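## 4. Primeira lubrificação e rodagem do eixo

Chegou a parte boa: o reboque Fondley já está montado e falta pouco para ir para a estrada! Esta secção trata da massa nos cubos e do aperto das rodas. Reserve uma manhã sem pressas.

**Material:** bomba de massa manual, massa de lítio Zakent, chave dinamométrica, dois calços e um pano que não largue pelo.

1. Estacione o reboque em piso plano e calce a roda do lado oposto àquele em que vai trabalhar.
2. Alivie as porcas um quarto de volta com a roda ainda no chão.
3. Levante o eixo pelo ponto marcado a amarelo e apoie-o num cavalete.
4. Retire a roda e a tampa do cubo. Limpe o copo de lubrificação.
5. Injete massa devagar, rodando o cubo à mão, até ver sair massa nova pelo vedante interior.
6. Monte a tampa e a roda e aperte as porcas em cruz, primeiro à mão.
7. Baixe o reboque e termine com a chave dinamométrica a 139 Nm.
8. Repita do outro lado.

> **Cuidado:** nunca trabalhe debaixo do reboque apoiado só no macaco. A carga máxima por cubo é de 600 kg, incluindo o peso da caixa.

> **Nota:** nos eixos Rosales (referência 434, gravada junto ao suporte da mola) o copo fica atrás da tampa de borracha. Puxe-a com os dedos, que a chave de fendas rasga-a.

### 4.1 Depois dos primeiros quilómetros

Volte a verificar o aperto aos 50 km e repita a lubrificação aos 2000 km. Vai notar a diferença: o eixo rola mais solto e aquele zumbido dos primeiros dias costuma desaparecer. Se continuar, veja a folga do rolamento na secção 5 (são cinco minutos, vale mesmo a pena!).

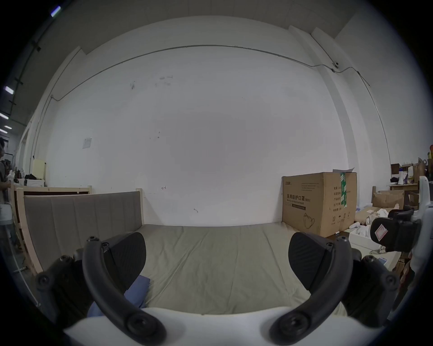
Cinzia Martinelli: nos meus dois reboques com cubos Cinach, o aperto aos 50 km deu sempre mais um bocadinho de volta, sobretudo do lado direito. Agora levo a chave na caixa e faço a verificação na primeira paragem, com as rodas já frias. Quanto à massa, convém não misturar marcas: limpei tudo antes de mudar e os vedantes continuam bons desde agosto.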